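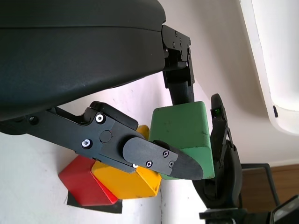 A reader's comment from the last page holds that drilling fishplate holes by eye is fine on a short siding, and that a jig only pays for itself on a long main line. Holes drilled by eye do go together on the day. The trouble comes when a panel has to be lifted and turned end for end, or swapped with a spare, and the bolts will no longer pass. A jig takes an evening to make. The notes below cover it, along with cutting, deburring and storing light rail for ride-on lines.

Cutting to length

Mark the cut on the head and the foot with a square and a scriber. Chalk is too wide. Clamp the rail upright in a pair of hardwood blocks shaped to the web, with the foot flat on the saw table. Rail clamped on its side tends to roll as the blade reaches the head, and the cut finishes out of square.

A small horizontal bandsaw leaves a better end than an abrasive disc. The disc is quicker but colours the steel and throws up a heavy burr on the foot. If a disc is all that is available, cut 2 mm long and dress the end back with a file. Check it with the square in both directions before the rail leaves the clamp.

Support the offcut side. A roller stand set level with the table will do, and so will a trestle with packers. Wear eye and ear protection for either method, and a face shield for the disc.

Making the drilling jig

Use a piece of flat bar that fits between head and foot without rocking. On the Wedville panels the fishplates are 75 mm long, and the jig was made to the same length plus an end stop. Mark out from the end stop only. Measuring each hole from the previous one lets small errors add up.

Drill the jig on a pillar drill, then fit hardened bushes if more than a few rails are to be done. The Wedville jig, in plain mild steel, had worn visibly oval by panel 37 and was replaced. Stamp one face TOP and always use it that way up.

Pilot first, then open out. Run the drill slowly with plenty of cutting oil — a squeal means the edge is rubbing and the drill needs touching up. Allow the clearance your expansion gap calls for in the bolt holes. Tight holes will close the gap or bow the panel on a hot afternoon.

Deburring

Break every edge of every hole on both sides of the web. A countersink turned by hand is enough. Leave no burr under the fishplate, where it will hold the plate off the rail and let the joint work loose.

On the running edge, file a very light chamfer at the rail end. Keep it even from rail to rail. A heavy chamfer on one side of a joint and none on the other gives a knock that sounds like a dipped joint, and a good deal of packing has been wasted on chasing it.

Bolts and grease

Wipe the web and the inside of the plate clean, then brush on a thin coat of graphite grease. Irka sell theirs in a tin with a brush in the lid; any equivalent will do. Keep it off the rail head. Do the bolts up firmly but not solid, run a loaded wagon over the joint several times, and check them again.

Alternate the bolt heads if clearance on the inside is limited. Check that no nut stands proud enough to touch a deep flange.

Storage

Store rail flat on bearers spaced 660 mm apart, foot down, with a strip of scrap carpet over each bearer. Leaning it against a wall puts a set in it by the end of summer. Oil the cut ends and paint them by length — ours are white for full lengths, yellow for closures and red for scrap.

Keep fishplates wired in pairs. Clavton and Győri plates look alike in a bin, but the two will not mix on one joint with our section.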